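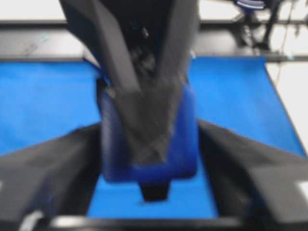 Herrera Fabric Shaver: Three Months In

I bought the Herrera back in November because my good black cardigan had gone completely fuzzy at the elbows, and I was this close to giving it away. My old shaver (a little Trolex, rest in peace) used to chew more than it shaved, so I wasn't expecting much.

Well, I love this thing! It has a wide head, it fits my hand nicely, and it gets through a whole sleeve without that awful snagging sound. You get 60 minutes on a charge, or so the box says. I timed mine and got 54, close enough for me. I did the cardigan, two scarves and most of a couch cushion before it quit.

Now the gripes. The lint cup is tiny, and it pops off if you bump it, so guess who was picking gray fluff out of the rug on a Sunday night. The charging cord is short too. And please go easy on anything with a loose knit – I tried it on my husband's fishing sweater and there's now a small hole we don't discuss.

Cleaning is simple, just tap it out and use the brush. Spare blades are sold separately, which annoys me a bit, but I haven't needed one yet.

Would I buy it again? Yep, and I already got one for my sister. Four stars, and they can have the fifth when they make a bigger cup.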